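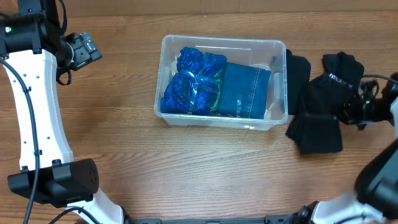
Will clothes go musty in a sealed plastic box over winter?

Posted by tremia_loft, February 16, 2022

I have moved the clothes we don't wear into clear plastic boxes with clip-on lids. They are in an unheated loft. In January I opened one and a pair of jeans had a stale smell, though I could see no mould. Everything had been washed and dried on an airer before packing. The loft hygrometer read 92 per cent that morning. Should I drill holes in the boxes, or is the problem something else? There is also a sequinned dance costume that I would like to keep in one piece.

3 replies

Skornska

Leave the boxes as they are. A hole lets loft air in, and at 92 per cent that is the last thing you want. The likely cause is water already in the cloth when the lid went on. Denim holds moisture in the waistband and pocket seams long after the legs feel dry. Once the box cools at night, that moisture comes out as vapour and settles on the coldest side.

Dry the jeans on the airer, then leave them in a heated room for a further 24 hours with the pockets turned out. Pack them the same day. Put 2 sachets of silica gel in each box, the kind that changes colour, and check them after a month. If they have changed, dry them in a low oven according to the packet and put them back. Leave a gap at the top of the box so that the lid does not press on the clothes.

A standard clip lid is not airtight. If you want a proper seal, look for a foam or rubber gasket around the rim. I use the Vorkura ones.

rainer_end

just use vacuum bags, takes up half the space

hemline

I would not use vacuum bags for the costume. Sequins and foil prints crease under pressure and the coating can crack along the fold. Turn it inside out, roll it loosely in acid-free tissue and keep it away from anything with rivets or a zip. Do not put it in the oven-warm cupboard to dry either, as some sequins curl with heat. A wardrobe shelf in the house is better than the loft for both items if you have the room.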